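Getlow: a word list of what people call household stuff

Hi, and welcome! Getlow is a plain list of everyday names for things around the house, with the spot on the map each name came from. I started it after a long argument over supper about whether the thing you drain pasta in is a colander or a strainer (I still say colander), and it just kept growing.

What's in here

There are 2900 rows in the main file, names.csv. Each row has the word, the thing it refers to, the region, and a notes column where I dump whatever people wrote to me. The notes are messy. I fixed typos in the words themselves but left the notes alone, since half the fun is in there.

Of those rows, 1141 came in through the form on my old site, Brasuvier, and the rest I typed up from letters and emails. The column called "src" tells you which is which. If src is blank, I lost track, sorry!
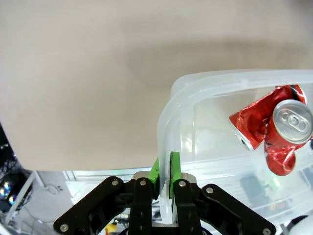
Words and typing by the keeper of the Getlow list
Updated Tue 5 April

Soft drinks are the biggest group by far, with 197 rows for soda, pop, coke, tonic and all their cousins. Please don't write to me about which one is right. I grew up with pop, moved to a soda town, and now I say both in the same sentence and get looks from everybody.

Storage is the group I'm least happy with. Tub, bin, tote, box, crate... people use these so loosely that I gave up on splitting them by size and put them all under "container". If you have a better idea, open an issue and talk me into it.

Known problems

Region names are a jumble. Some folks gave a state, some gave a town, and 16 of them just wrote "up north". I kept those as they are. The file jalline.txt has my half-done cleanup rules, which you can use or ignore.

Accents get mangled if you open the file in an older spreadsheet program. Import it as UTF-8 and you should be fine.

Using it

Take it, chop it up, make a map or a quiz night out of it. A link back is nice. The next batch goes up in May under the Wattimena branch, and it's mostly kitchen words (so many names for a spatula!).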